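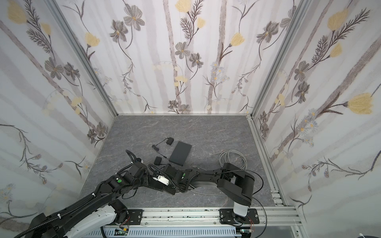 What does Plinero do?
We install and maintain wired networks in small offices, surgeries and schools in and near Tidemholm.

About us
Plinero began as the cabling side of Hikov, an electrical contractor, and has traded separately for 17 years. Work is limited to copper and short fibre runs. We do not sell broadband or telephone contracts.

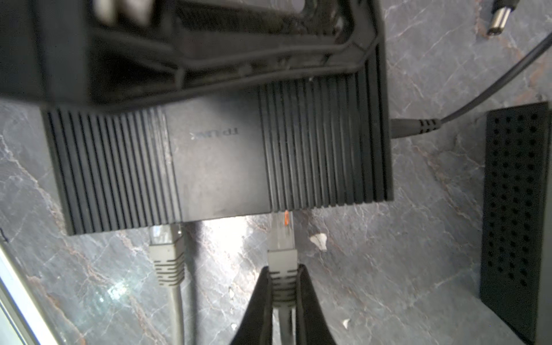 Oyewole, a client since our second year, wrote that the labelling scheme had outlasted two office moves and still matched the drawings.

Every outlet is tested after termination and the results are handed over with the floor plan. Last year's largest job had 647 outlets — most have about 20. 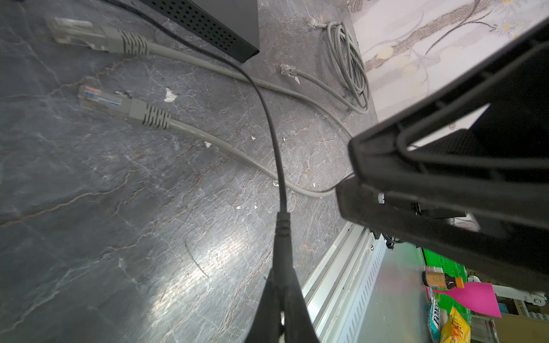 Two grey Ethernet cables with RJ45 plugs.

Faults reported before noon are logged the same day. Planned work is booked for Wednesday where possible.

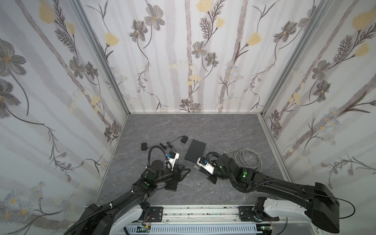 Areas covered
Tidemholm and the surrounding villages. Sites further out are quoted separately.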